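How do you keep snacks from going stale in a humid kitchen?

Märta Hellström
July 31, 2022

Our kitchen sits over a laundromat and by noon the air is soup. Crackers last one evening. Chips I open at lunch bend by dinner. I've tried clothespins and folding the top over with great conviction.

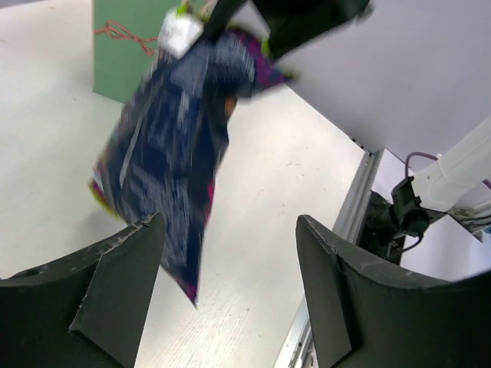
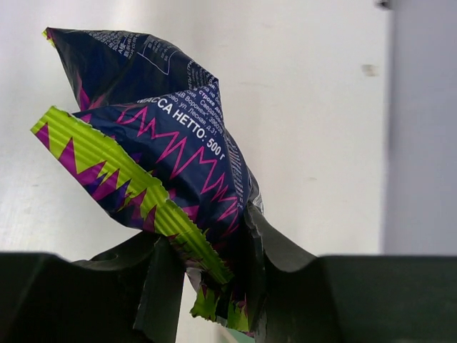

I don't want to spend more than $101 on this, and I'd like to spend four. Is there anything between a rubber band and a vacuum sealer?

Gavine
Glass jars with a rubber gasket. Old pasta sauce jars work too if you can live with crackers that smell of basil — I can. For stuff that's already soft, 285 degrees on a bare tray for a few minutes, then let it cool before you judge it.

Kevmont
buy smaller bags

Telar
Freezer. Chips don't freeze hard, you can eat them straight out. My bag from December is still fine, which says something about the chips.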